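양팔 탁상 로봇 두 번째 세트 예산 짜는 중입니다 (케이블 값 빼먹지 마세요!)
게시판: 자동화 / 장비 구매와 예산
글쓴이: 가에탕 말레
오전 9:12

안녕하세요, 눈팅만 하다가 드디어 글을 씁니다. 저희 작업실에서 탁상용 양팔 세트를 하나 더 들이기로 했고, 제가 예산안을 맡았어요. 처음 세트를 살 때는 팔만 보고 신나서 주문 버튼부터 눌렀는데 이번에는 좀 제대로 해보려고 합니다. 견적서 보는 게 이렇게 재미있는 일인 줄 몰랐네요 ㅎㅎ

예산 초안에는 팔, 카메라, 그리고 "기타"라는 한 줄이 있었습니다. 이 "기타"가 문제였어요. 열어보니 거의 다 케이블이더라고요. USB-C랑 USB-A가 양쪽에 달린 검은 케이블, 이런 게 한 줄에 다 숨어 있었습니다.
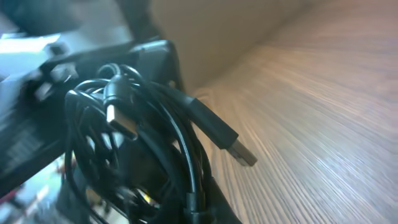

Tistport, 1월

초안 금액부터 올립니다. Tindis 팔이 하나에 599유로, 두 개 들어갑니다. 손목 카메라와 위에서 내려다보는 카메라를 묶어서 249유로. 여기에 레일, 클램프, 전원, 케이블을 더해서 총액을 1574유로로 맞췄습니다. 견적은 Guillot에서 받았고 배송비는 포함이에요. 세금은 작업실 쪽에서 따로 처리해서 뺐습니다.

팔하고 카메라는 고민할 게 별로 없었습니다. 지금 쓰는 것과 같은 모델로 가면 설정 파일도 그대로 쓰고, 부품도 서로 돌려 쓸 수 있으니까요. 진짜 고민은 나머지 금액을 어떻게 나누느냐입니다. 지금 생각은 이렇습니다.

레일은 긴 것 하나에 두 팔을 같이 고정
클램프는 지금 세트와 같은 것
전원은 팔마다 따로
케이블은 길이별로 두 종류, 예비 포함
남으면 케이블 타이랑 벨크로

빠진 거 있으면 꼭 말씀해 주세요. 결재 올리기 전이라 지금은 마음대로 고칠 수 있습니다! 그리고 케이블 길이를 어떻게 정하시는지도 궁금해요. 저는 팔을 끝까지 뻗은 자세에서 줄자로 재고 거기에 한 뼘을 더했는데, 이게 맞는 방법인지 모르겠습니다.

미레유
오전 9:40

우와 두 번째 세트 축하드려요! 저는 Nandden에서 비슷한 구성으로 쓰고 있어요. 예산안에 케이블을 따로 한 줄로 빼신 거 정말 잘하셨어요. 저희는 그걸 안 해서 나중에 소모품비로 조금씩 사다가 연말에 정산할 때 영수증이 한 뭉치 나왔거든요.

길이는 저도 끝까지 뻗은 자세로 재요. 다만 한 뼘이 팔 끝에서 남느냐, 바닥 쪽에서 남느냐가 달라요. 손목 쪽에서 남으면 고리가 생겨서 그리퍼에 걸리기 쉽고, 바닥 쪽에서 남으면 그냥 묶어두면 끝이에요. 그래서 저는 관절마다 고정점을 하나씩 잡고, 관절 사이에는 움직일 만큼만 주고, 남는 건 전부 레일 뒤로 보내요. 이렇게 하려면 벨크로가 "남으면" 사는 물건이 아니라 처음부터 들어가야 하고요 ㅎㅎ

블라고예
오전 10:05

찬물 끼얹는 것 같아 미안하지만 저는 순서가 좀 이상하다고 봅니다. 두 번째 세트가 꼭 양팔이어야 하나요? 599유로짜리 팔을 하나만 사고, 나머지 돈으로 카메라를 더 좋은 걸로 올리는 방법도 있습니다. 저희 쪽에서는 양팔 세트를 놓고도 한 팔만 쓰는 날이 훨씬 많았어요. 두 번째 팔은 나중에 레일에 추가하면 됩니다. 레일만 처음부터 긴 걸로 사 두면 되니까요.

그리고 케이블 예비분을 처음부터 많이 잡는 것도 반대입니다. 규격이 바뀌면 서랍에서 잠만 잡니다.

가에탕 말레
오전 10:31

블라고예 님, 좋은 지적 감사합니다! 팔 하나만 사는 안도 실제로 표에 넣어봤어요. 그런데 저희가 하려는 일이 한 손으로 잡고 다른 손으로 끼우는 작업이라서요. 상자를 붙잡아 줄 지그를 만드는 방법도 있긴 한데, 물건이 바뀔 때마다 지그를 새로 만들어야 해서 그 시간을 돈으로 치면 팔 하나 값이 금방 나옵니다. 제가 이 부분을 설득력 있게 써야 하는데 혹시 지그 제작 시간을 기록해두신 분 계신가요?

미레유 님, 고정점 얘기는 바로 예산안에 반영했습니다. 벨크로 승격!

마르고 부아예
오전 11:18

저는 양팔 쪽에 한 표요. 동시에 사면 좋은 점이 하나 더 있는데, 같은 묶음에서 나온 팔 두 개가 오니까 보정할 때 좌우 차이로 고생을 덜 해요. 저는 따로따로 샀다가 펌웨어 버전이 달라서 반나절을 보냈어요. 물론 업데이트하면 되는 일이지만 그때는 그걸 몰라서 케이블만 계속 갈아 끼웠답니다... 케이블은 멀쩡했고요.

케이블 예비분은 블라고예 님이랑 생각이 달라요. 하나에 8유로 정도 하는 물건이 없어서 하루를 쉬는 게 훨씬 비싸요. 규격이 바뀌어도 충전용으로 쓰면 되잖아요! 저는 쓰는 개수만큼 예비를 하나씩 둬요. 대신 싼 충전 전용 케이블이 섞이지 않게 조심하세요. 데이터가 안 넘어가는 게 하나만 섞여도 카메라가 안 잡혀서 한참 헤매요. 저희는 데이터 되는 걸 확인한 케이블에만 양 끝에 색 테이프를 감아둡니다. 테이프 값도 예산에 넣으세요 (진지합니다).

블라고예
오전 11:36

펌웨어 건은 인정합니다. 하지만 "충전용으로 쓰면 된다"는 건 장비 예산으로 충전기 사는 거 아닙니까 ㅋㅋ 저는 여전히 예비는 종류별 하나면 충분하다고 생각합니다. 급하면 동네에서 사면 되고요.

마르고 부아예
오전 11:44

동네에서 살 수 있는 곳에 사시는 게 부럽네요! 저희는 주문하고 기다려야 해요. 이건 사는 곳 따라 답이 다르겠어요.

티보
오후 1:20

점심 먹고 왔더니 글이 많이 늘었네요. 저는 설치 쪽 얘기를 보태볼게요.

레일 하나에 두 팔을 올리는 건 강력 추천입니다. 두 팔 사이 간격이 한 번 정해지면 안 변하니까 세트를 통째로 다른 테이블로 옮겨도 다시 잴 게 적어요. 저는 처음에 팔마다 테이블에 따로 물렸다가, 테이블을 옮길 때마다 좌우 거리를 맞추느라 진이 빠졌습니다. 레일 값이 아까워 보여도 첫 이사 때 다 돌려받아요.

대신 확인하실 것: 테이블 두께요. 클램프가 벌어지는 폭보다 상판이 두꺼우면 낭패입니다. 상판 아래에 프레임이 지나가는 테이블도 있으니까 밑에도 손을 넣어서 만져보세요. 예산안 내기 전에 5분이면 되는 일인데 저는 안 해서 클램프를 다시 샀습니다.

그리고 USB 허브 얘기가 없네요! 카메라 여러 대에 팔까지 한 컴퓨터에 꽂으면 포트가 모자라거나, 포트는 남는데 대역폭이 모자랍니다. 전원 달린 허브 하나는 꼭 넣으시고, 가능하면 카메라는 컴퓨터 뒤쪽 포트에 나눠서 직접 꽂으세요.

가에탕 말레
오후 1:52

허브!!! 감사합니다. 완전히 빠져 있었어요. 이래서 글을 올려야 하나 봐요. 1574유로 안에서 해결하려면 어디서 줄여야 할지 다시 계산해보겠습니다. 클램프는 방금 줄자 들고 가서 상판 두께부터 재고 왔습니다. 다행히 들어갑니다.

배치 생각하시는 데 도움이 될까 해서 한 장 더 올려요. 레일 하나에 두 팔, 회색 클램프로 레일을 잡는 방식이고 새 세트도 이렇게 갈 예정입니다. 사이 공간을 이만큼 주면 작업물 놓기가 정말 편해요.

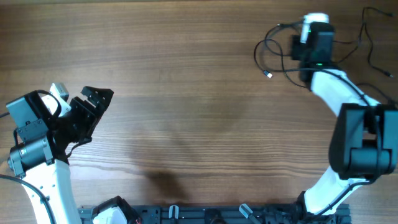

쪽지로 받은 것도 여기에 같이 적어둘게요, 다른 분들도 궁금하실 것 같아서요.

중고 팔을 사서 예산을 줄이는 건 어떤가요?

판매자가 모든 관절을 끝까지 움직여 보여주고 전원 어댑터까지 같이 넘긴다면 고려할 만하지만, 저희는 수리 보증이 필요해서 새 제품으로 갑니다.

미레유
오후 2:15

저도 보증 때문에 새 걸로 샀어요. 가에탕 님, 견적서에 보증 기간이 언제부터인지 적혀 있나요? 발송일 기준인 곳도 있고 받은 날 기준인 곳도 있어서, 설치가 늦어질 것 같으면 물어보시는 게 좋아요.

그리고 사이 공간은 저도 넓게 쓰는 편인데, 너무 넓으면 두 팔이 가운데서 만나는 자세가 거의 뻗은 자세가 돼요. 끼우는 작업을 하실 거라면 두 그리퍼가 만나는 지점에서 팔꿈치가 충분히 굽혀지는지 먼저 해보세요. 지금 세트가 있으니까 새 레일 사기 전에 시험해볼 수 있잖아요. 부럽다!

티보
오후 2:33

위 말씀에 동의합니다. 그리고 레일은 필요한 길이보다 조금 긴 걸로요. 짧은 건 늘릴 수 없지만 긴 건 자르면 됩니다. 잘라 파는 곳이면 자투리도 같이 달라고 하세요. 카메라 기둥 세울 때 씁니다.

블라고예
오후 2:50

카메라 얘기가 나와서 말인데, 249유로에 손목용과 위쪽용을 다 넣은 건 좀 빡빡하지 않나요? 저라면 위쪽 카메라에 돈을 더 씁니다. 손목 카메라는 물건에 바짝 붙으니까 해상도가 낮아도 버티는데, 위쪽은 작업대 전체를 봐야 해서 차이가 큽니다. 그리고 기둥이요. 카메라만 사고 기둥을 안 사는 분을 여러 번 봤습니다.

가에탕 말레
오후 3:26

기둥은 지금 세트에서 쓰던 여분이 있습니다! 이건 제가 이겼네요 ㅎㅎ 그래도 위쪽 카메라에 비중을 더 두라는 말씀은 맞는 것 같아요. Guillot에 묶음 구성을 바꿀 수 있는지 메일로 물어봤습니다. 보증 시작일도 같은 메일에 적었고요.

지금까지 의견으로 고친 항목입니다.

전원 달린 USB 허브 추가
벨크로와 색 테이프를 별도 항목으로
케이블 예비는 손목 카메라용만 하나씩 더, 나머지는 종류별 하나
전원은 팔마다 따로, 변경 없음
멀티탭 추가 (쓰다가 생각났어요, 콘센트가 모자랍니다)

케이블 예비는 마르고 님과 블라고예 님 의견의 중간쯤으로 잡았어요. 손목 쪽이 제일 많이 꺾이니까 거기만 넉넉하게 가는 걸로요.

마르고 부아예
오후 3:41

좋은 절충이에요! 손목 쪽은 커넥터가 옆으로 꺾인 ㄱ자형도 한번 알아보세요. 팔 따라 간섭이 생기기도 하니까 하나만 먼저 사서 끼워보시고요.

블라고예
오후 3:58

절충안 찬성합니다. 다만 전체 금액이 한 푼도 안 남게 꽉 찬 예산안은 제출하지 마세요. 배송 중에 뭐가 하나 빠지거나 나사 규격이 안 맞는 일이 꼭 생깁니다. 예비비라고 써서 한 줄 넣으시고, 안 되면 멀티탭은 사무용품비로 돌리세요.

가에탕 말레
오후 4:20

멀티탭 사무용품비... 그건 생각도 못 했습니다 ㅋㅋㅋ 바로 물어볼게요. 예비비 줄도 넣겠습니다.

지그 제작 시간 기록은 아직 구하고 있어요. 대충이라도 좋으니 "무슨 물건용, 설계 몇 시간, 출력하고 다듬는 데 몇 시간" 정도로 남겨주시면 예산안 첨부에 큰 도움이 됩니다. Guillot 답장이 오면 바뀐 묶음 구성도 올릴게요. 벌써 상자 뜯을 생각에 들떠 있습니다!

티보
오후 4:47

지그 기록 저한테 조금 있습니다. 설계 파일 날짜 보고 정리해서 저녁에 쪽지 드릴게요. 손잡이 달린 물건용은 두 번 다시 만들었던 것까지 들어 있습니다.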